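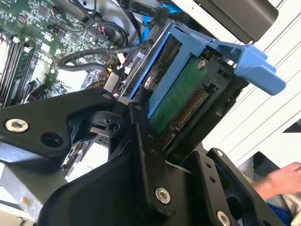 Gripper holding a hard drive in a blue caddy over an open desktop computer.

Operations > Equipment Review > Meeting Minutes

Minutes of the Equipment Review Meeting
Site: Fornthorpe
Date: 12 Aug 2019
Chair: So-yul Joo
Present: workshop leads, purchasing, safety, IT stores
Subject: Gralleck drive handling kit, trial unit

1. Previous minutes

Accepted with one correction. The item on bench power should refer to the Brallberg supply, as installed in May, and not to the older unit. Purchasing will file the corrected copy.

2. Purpose of the review

The Chair restated the scope. The kit is offered by Gralleck as a bench arm, gripper, wrist camera and software license, for removing and refitting drives in desktop computers that come in for refurbishment. The trial unit is on loan. The meeting was asked to decide whether to extend the loan, buy, or return the unit. A comparison with the Makokha offer was requested last time and is covered under item 6.

3. Gripper and caddy handling

The workshop reported on handling of caddy-mounted drives. The gripper fingers are black metal plates with a pivot joint between the bracket arm and the finger plate. The workshop considers the plates stiff enough for the job. The concern is with where the plates meet the caddy. A light plastic caddy flexes if the fingers close on the rails with too much force, and the default closing force in the supplied profile was set for bare drives.

The force was lowered in the local profile. Over 29 removals with the lowered setting there were no dropped drives. Two caddies showed light marks on the rail. IT stores accepts this level of marking for internal stock but not for units returned to customers.

The orientation of the drive was discussed. With the drive tilted, the circuit board and the gold-colored connector pins can be on the open side and close to the cables and the cage. Safety asked for a minimum clearance between the connector edge and any metal part of the chassis. Gralleck gives no figure in the manual. The workshop proposed 10 mm as an interim value - no objection.

4. Loose cables

Cables that loop across the motherboard remain the main cause of stopped runs. The software treats a cable in the approach path as an obstacle and halts, and the operator then has to move the cable and restart the routine from the beginning. Seven stops of this type were logged in the trial. The workshop asked whether the routine could resume from the halted position. Gralleck replied in writing that resume is planned for a later software release and gave no date.

IT stores suggested clipping the cables back before the run starts. The workshop agreed to add this to the bench sheet but noted that it takes operator time, and that time should be counted when the cost of the kit is worked out.

5. Safety

Safety reviewed the hand clearance rule. The current wording says that hands must be kept "away from the arm during motion", which was judged too vague. Revised wording, agreed at the meeting: no hand inside the marked bench area unless the arm is paused and the pause lamp is lit. Reaching in to steady a drive while the arm is moving is not permitted under any profile.

The pause button was moved to the operator's side of the bench. The supplied lead is short, and an extension approved by Gralleck is on order.

Antistatic practice is unchanged. The meeting did not agree on whether the gripper plates need a separate ground strap. The manual says the arm is grounded through its base, but the pivot joint has not been checked for continuity. Workshop to measure and report.

6. Cost and comparison

Purchasing presented both offers. The Gralleck price includes the wrist camera and one year of support. Makokha quotes a lower price for the arm, with the camera and the gripper fingers as separate items. With those added, the difference is small. Makokha has no caddy profile and would expect the site to write one.

The delivery time from Gralleck is 14 working days from order. Makokha would not commit to a delivery time.

Purchasing noted that the Gralleck license is tied to one bench. A second bench would need a second license at full price. The Chair asked for this to be raised with the supplier before any order is placed.

7. Decision

Extend the loan for one further period on the same terms. No order at this stage. The Makokha offer stays open but no trial will be requested.

8. Actions

Workshop: measure continuity across the pivot joint; issue the lowered force profile as the site default; add cable clipping to the bench sheet.
Safety: issue the revised hand clearance wording and post it at the bench.
Purchasing: confirm the loan extension in writing; ask about license terms for a second bench.
IT stores: set aside the marked caddies for inspection.

9. Next meeting

To be called by the Chair when the continuity results are in.

Contact: Equipment Review, Fornthorpe | Copyright 2019 | Back to top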